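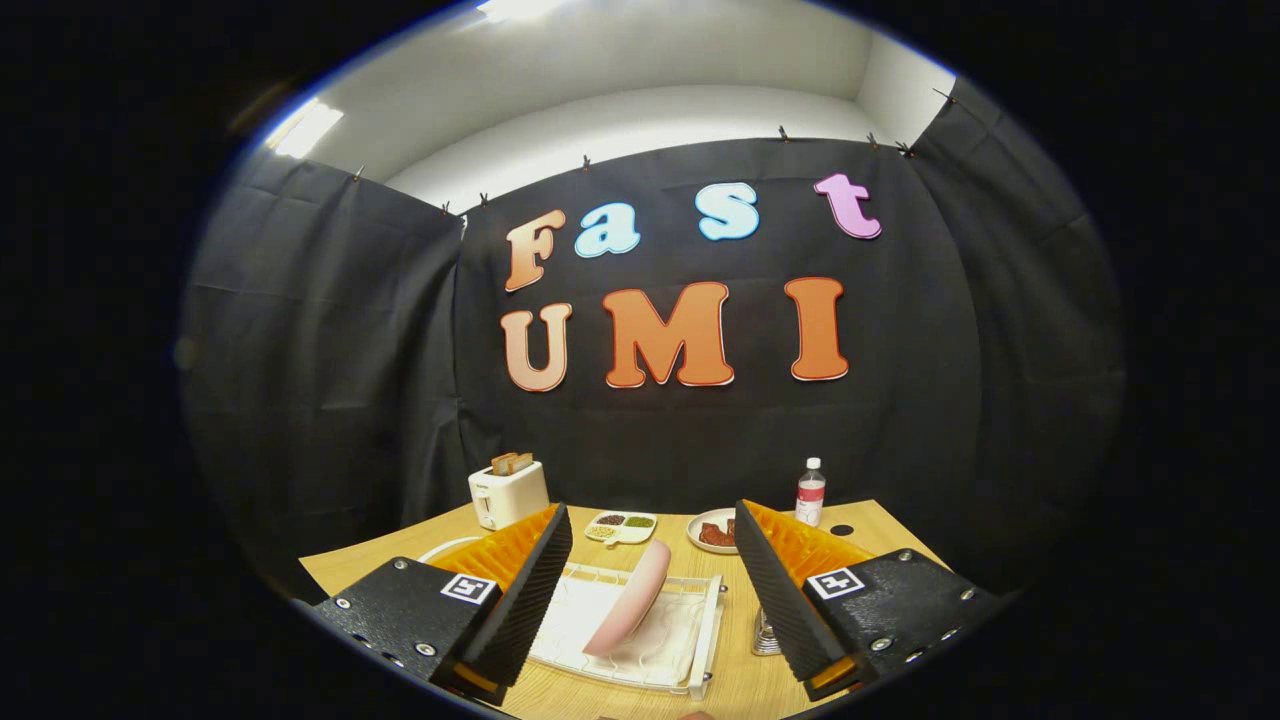

Regional ranking points after a merged tournament

Trudcombe Players' Help Board — Rankings and Registration

Posted by Loukia Vasilakis

I am writing on behalf of a registered club that enters members in the Stukura online football league. In February, two of our qualifying tournaments were merged into a single event because entries fell below the minimum of 40. The merged event was played to completion and the results were confirmed by the referee.

One of our members finished second and was credited with 112 points on the regional table. When the national table was updated, the same result did not appear. The player's profile lists the event as "unrated." We have asked the player to sign out and in again, and we have checked that the account name matches the registration form.

Could a member familiar with the ranking procedure explain whether merged events count toward the national table, and to whom a correction should be addressed? The club would prefer to settle the matter before entries close for the autumn season.

Posted by Christos Manolakis

We had the same thing in a different region. It appeared on its own after a while. I would wait.

Posted by Apostolos Psarras

Merged events do count toward the national table, provided that the merger was recorded before the first match was played. If it was recorded afterward, the regional table accepts the result and the national table holds it as unrated until a correction is filed. The status shown on your member's profile is consistent with the second case.

The correction must be filed by the club secretary. Players may not file on their own behalf. The request should include the following:

The reference numbers of both original tournaments
The referee's confirmed result sheet
The date and time at which the merger was entered
The account name of each player affected

Please send one request for the whole event — separate requests for individual players are returned without review. The ranking office allows 14 days for a reply. Should the result sheet be missing, the referee may issue a second copy through the Skikgate results page, under "Closed events."

Points are restored as of the original date of play, so a correction filed now will not extend the period for which they remain valid. Clubs should take this into account when planning entries for the autumn season.

Last edited 12 July 2018 to correct the name of the results page.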